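Is the simulator earning its keep?

2 December 2022

I said back in February that I'd give the simulator a fair go before complaining about it, and I've now given it a fair go.

For anyone who hasn't been following, the plan is an arm in my garage that can take small things off a bench and put them somewhere else. Fullow is my name for the whole pile of brackets, motors and regret. Hernán Cusi talked me into modelling it on the computer first. His argument was that a crash on screen costs nothing, and having paid 454 dollars to replace parts after my last crash on the bench, I wasn't in a strong position to argue.

So I built a kitchen. It's a bare sort of kitchen, with a white cabinet, a bowl and a little brown box next to it. The job is to get the gripper to the box without bothering the bowl. A toddler would be bored by it.

The first thing I'd say to anyone tempted is that the setup eats your evenings. I spent 17 of them on it, mostly fiddling with joint limits and friction numbers that I was more or less making up. Hernán says everybody makes up their friction numbers. I find that less comforting than he does.
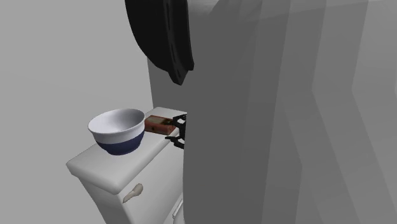 The second thing is that I don't trust a success rate any more, mine included. I ran the same reach 33 times with the bowl and the box shifted a bit each time, and all but 2 runs came out as a success. Lovely. Then I looked at how I'd defined success, and the script was happy as long as the fingertips finished close to the box. It didn't check for a grip at all. I could have parked the gripper beside the thing and gone to bed a winner.

I've changed the check so the box has to leave the counter and stay up. I haven't rerun the lot yet, and I'm not looking forward to it.

Nelly Ticona, who has a bench at the Correa workshop and far more patience than me, reckons I'm being unfair. She used a simulator to plan the cable runs on her own arm and it saved her from a bad elbow design. Fair enough. Working out whether an arm can physically get past a cabinet is geometry, and computers are good at geometry. What I doubt is the next step, where people show you a tidy render and talk as if the real machine is nearly done. Mine has a shoulder that sags when the garage warms up – there's no slider for that, or if there is I haven't found it.

I'm keeping the model for checking reach, and I'll try the new grip check over the holidays. The real shoulder still needs a stiffer bracket, so that's next on the bench.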